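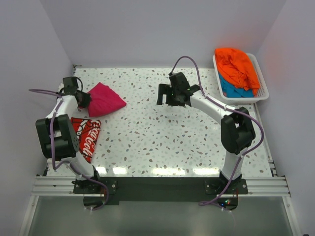
Budgeting for a laundry-folding bench

A reader wrote to ask what she should set aside for a pair of small robot arms to work through the towels at her guesthouse, and I've been meaning to put my own notes in order, so she gets a long answer and the rest of you can listen in.

Start with the table and leave the arms for later. I know that's no fun! But the arms have to be bolted to something that won't creep, and a good stiff rail along the front edge will cost more than you'd like. My whole bench came to $1750, and I had planned on $1529. The difference went on the rail, the mounting plate and a second set of cable ties (buy the reusable kind, you'll move those cables more often than you think).

Measure reach before you order anything. Cut a piece of string to the length in the maker's sheet, pin one end where the base will sit, and swing it over the table. Both arms should reach the middle comfortably, and at least one should get into the basket, all the way to the bottom. A basket with low sides is kinder to everybody. I tried a tall Birkard hamper first and gave it to my sister.

Leave slack in the cables. Lift each arm as high as it goes, stretch it as far as it goes, and only then tie anything down.

Pick a tabletop you can wipe, and check it with the lamps on at the height you'll use. Mine, from Cavport, was shiny enough to bother the camera until Lionel Masson talked me into moving the lamp back a couple of feet, which cost nothing.

Put $40 aside for practice cloths. Thrift stores are wonderful for this: bright T-shirts, old dish towels, anything thin and anything thick. So-yul Seol keeps two piles, one for easy days and one for jersey knits, and I've copied her.

Last, ask the seller what a spare gripper costs and how long it takes to arrive. Skodus answered me the same afternoon. I'm still waiting on Gilbert, and I wrote to them in June.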